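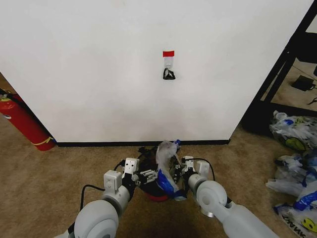 Renters in the Temley building have been asking since the changeover what they can and can't put on their walls, and the short answer is that the rules are looser than most people think. The lease summary handed out at sign-up runs to 18 pages and covers walls in a single paragraph, which says only that tenants must "avoid permanent fixings without consent." Adhesive hooks aren't permanent fixings. A small clear one, the sort holding up a black strap on a white panel, needs no form and no phone call, and neither does a strip of coloured tape. Screws, nails, plugs and anything that goes into the plaster do need written consent, and that consent has to be in hand before the drill comes out.

Anum Jadoon, who handles tenancy questions for Vandham, went through last year's move-out reports for us. Of 204 inspections, 11 ended with money held back from the bond for wall damage. Most of those were for paint pulled away by hooks or strips that had been yanked straight off. Only 3 were for drilled holes, and in each case the tenant had filled the hole with something that didn't match.

So it's worth knowing how to take a hook down. The stretch-release kind has a tab at the bottom. Hold the hook lightly against the wall, pull the tab slowly straight down, keeping it close to the paint, and let it stretch until it lets go. If the tab has snapped, warm the area with a hair dryer on low for a minute and work a length of dental floss down behind the hook with a sawing motion. Leftover adhesive rolls off under your thumb. Don't use eucalyptus oil on flat paint, as it leaves a shiny patch that shows up in side light.

Putting them up properly matters too. Wipe the spot with rubbing alcohol, not spray cleaner, and let it dry. Press for thirty seconds, then wait an hour before hanging anything. Freshly painted walls need longer. Several flats on the Butt Street side were repainted in October, and Vandham suggests leaving those walls alone for at least a month. Bathrooms are a separate matter. Steam gets behind ordinary strips, and you'll want the water-resistant ones. 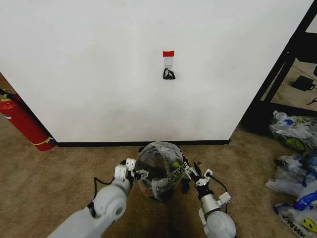

Clear hooks suit light items such as straps and cords.

Check the weight on the packet and stay well under it. Coats, backpacks and wet towels account for a lot of the hooks that end up on the floor, usually with a disc of paint attached. If you want to hang something heavy, such as a mirror or a bookshelf bracket, ask for consent. Jadoon says the request takes one email with the flat number, a photo of the wall and a line about what you're putting up. Most replies come back within a week. Consent normally carries a condition that you make good at the end, and you can pay Vandham's painter to do that if you don't fancy it yourself.

Picture rails are still in place in the older flats on the ground and first floors. These can be used freely with the proper hooks, which any decent hardware shop sells, and they'll take far more weight than adhesive. Please don't paint over them. One tenant did, in a colour close to mustard, and it took two days to strip back.

Common areas follow different rules. Nothing should be stuck, pinned or hung in the stairwells, the laundry or the bike room, apart from notices on the corkboard by the letterboxes. Notices need a date on them and come down after a month. The doors to the meter cupboards are also to be kept clear.

A few people have asked about the Clukberg rail system after seeing it in the display flat. It screws into the studs, so it does need consent, but Vandham has approved it before and will generally do so again. The rails stay with the flat when you leave. You can take the hooks and shelves with you.

Questions about walls, fixings or bond deductions can go to Anum Jadoon at the Vandham office, weekdays from 9 am to 4 pm. Put your flat number in the subject line if you're emailing. Printed copies of the consent form are in the tray beside the letterboxes.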